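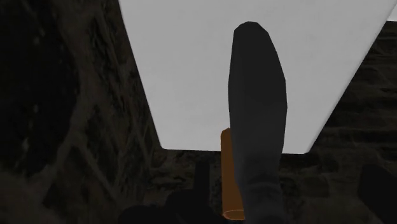 Radosław Chmielewska wanted to know, before we had even finished setting up, why anyone would compare two grippers in simulation when both of them are sitting in a drawer down the hall. Fair question! The short answer is that the drawer doesn't let you run the same grasp 129 times before lunch with the start position shifted a little each time, and the simulator does. The longer answer is that we wanted to break in the new Hisine controller somewhere it couldn't hurt anything, and the gripper comparison came along for the ride.

So May turned into gripper month. We have the Unora fingers, long and a bit tapered, and the Mykhailiuk set, which is shorter and has flatter pads. Same arm, same controller, same task for both: pick up a small upright orange piece in the bathroom model, carry it over to the toilet tank, set it down on the lid. It sounds like nothing. I spent most of an evening on it and loved every minute.

The wrist view is where things get tricky. With the Unora fingers, one finger passes straight in front of the target, and for the last stretch of the approach the camera has only part of the orange to work with. Ustyna Kobzar tried tilting the wrist camera by 14 degrees and that helped a lot, though then you lose sight of the far fingertip, and I like having the far fingertip. We went back and forth on it. The tilt is saved as its own config (wrist_tilt_b) if you want to try it for yourself, and please do, because I'd love a third opinion.

On the Mykhailiuk side the view is better and the grasp is pickier. If the wrist comes in even slightly rotated, the pads touch on a corner and the piece swings when you lift. Slowing the close to 52 percent of full speed fixed most of the swinging. Slowing it any further didn't seem to buy us anything – it just made the runs longer.

Then there's the placing, which I thought would be the boring half.
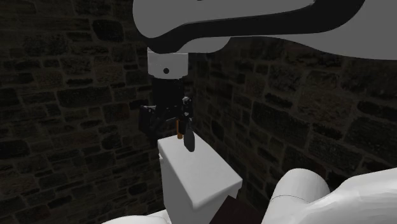

Umesh Saxena wrote back the same night that placing is the only part worth measuring, and that a gripper that grabs well and lets go badly is a clamp. I'm coming around to that. Both sets of fingers get down over the lid without much trouble, and the differences show up in the last little bit, when the controller has to decide that it's low enough to open. Our first threshold was much too cautious, so the piece got dropped from a height and tipped over. The second was too brave and pressed down into the lid. The third one, which Jeanine Coppens worked out by plotting the wrist force against height for a whole batch, is a beauty. It's in the shared folder with her plot.

One thing to watch if you pull the scene: the stone walls are dark and so are the grippers, and anything that tries to find the finger outline by contrast has a hard time until the white of the lid is behind it. Uwe Schmieder has a version with the wall brightness turned up. I've been keeping the dark one for the comparison, as I'd like to know which setup copes with it.

Next up is the Bindix camera in the overhead spot, and after that both grippers again with the piece lying on its side, turned 90 degrees from where it is now. If you have a finger shape you'd like added, send me the mesh and the joint limits and I'll put it in the queue.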